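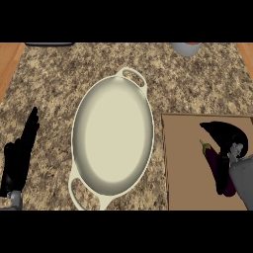 The potato gratin has been the subject of more family arguments than money, and in the Hendriks household it was once the subject of both. Hilde Hendriks and her brother Roel stopped speaking one January over whether their mother had put cheese in it. She says never. He says always, and a lot. Neither can be checked, as the recipe was kept in the mother's head, along with the location of the spare key. What they do agree on is the dish: white, oval, glossy, with sides that slope up to a thin rim, so that the potatoes at the edge lie shallower than those in the middle and go brown first. An empty one on a granite worktop is enough to make a certain sort of person start peeling.

I am that sort of person. I have cooked gratin for weddings, for a funeral and for a man who turned out to have come about the boiler. I have also read a good deal of what is written about it, most of it by people who are very cross.

The quarrel runs roughly as follows. On one side are the purists, who allow potatoes, cream, garlic, salt and perhaps a scrape of nutmeg if the neighbours are out. On the other is everybody who has ever eaten it and thought, this could do with some cheese. The purists have the books. The others have had second helpings.

Ailsa Buchanan belongs to the first camp and has done for thirty-odd years, through two restaurants and a cookery school. I spent a wet morning in her kitchen being corrected. My slices were too thick. I had rinsed them, and so washed away the starch that would have thickened the cream, and I had done it, she pointed out, while looking pleased with myself. She uses a waxy potato, cut to the thickness of a coin, and warms the slices in the cream on the hob before any of it goes near the oven. "You're giving it a start in life," she said. When I brought up Gruyère she went to see to something in the garden.

Ho-yin Shek, who runs a lunch counter called Ivedach, takes a softer line. He bakes his gratin the day before, presses it under a board overnight, cuts it into blocks and fries them. He puts cheese in. He also puts white pepper in, and now and then a spoonful of fermented tofu, which he doesn't list on the menu because he has had the conversation and would like to get home. The result is crisp at the corners and tastes a little of the sea. Ailsa, told of this, asked whether he was all right.

Then there is the question of the oven. Most recipes want it too hot, I think out of impatience. At 158 degrees the cream does little more than tremble, and the thing needs the best part of two hours, during which you can do nothing useful except open the door and let the heat out. For four people I use 300 millilitres of double cream, the same again of milk, and a kilo of potatoes, and then there are leftovers, which is the point of having four people.

You can buy it ready-made, of course. Peeters, the deli at the end of my road, sells a slab of it in foil that is perfectly decent and costs what I used to pay for shoes. Anouk Van der Linden, behind the counter, tells me that customers bring in their own dishes and ask her to tip it in so that nobody at home will know. She always obliges. She roughs up the top with a fork, free of charge, for authenticity.

As for Hilde and Roel, they made it up at a christening — somebody had brought two gratins, one with cheese and one without, and put them at opposite ends of the table. Each of them, I am told, was seen at the wrong end. Their aunt has since mentioned that their mother mostly used whatever was in the fridge.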